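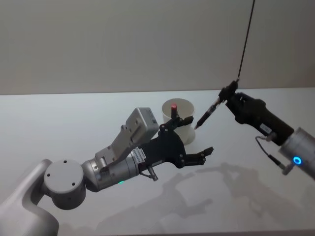

Start with the money. The Walorier build has cost us $3,830 so far, and that leaves out evenings. Vesela wants to call it a desk helper. I'd hold off on "helper." Look at the right arm: it has a pen in its grip, tip down toward the white cup, and the left gripper is wide open across from it. Fine. A still like that says nothing about how often the pen ends up in the cup.

**Numbers (slow down)**

- 526 tries logged since October
- I only trust the last 20, same code throughout
- *pause, let them ask for the success rate*
- Give it: 12 of those 20

**Wall color**

Despina thinks a plain wall flatters the vision code. I agree with her. Try it over the messy bench before anyone claims more.

**If asked about Nirkora**

Haven't run it. Don't guess. Go to the parts list.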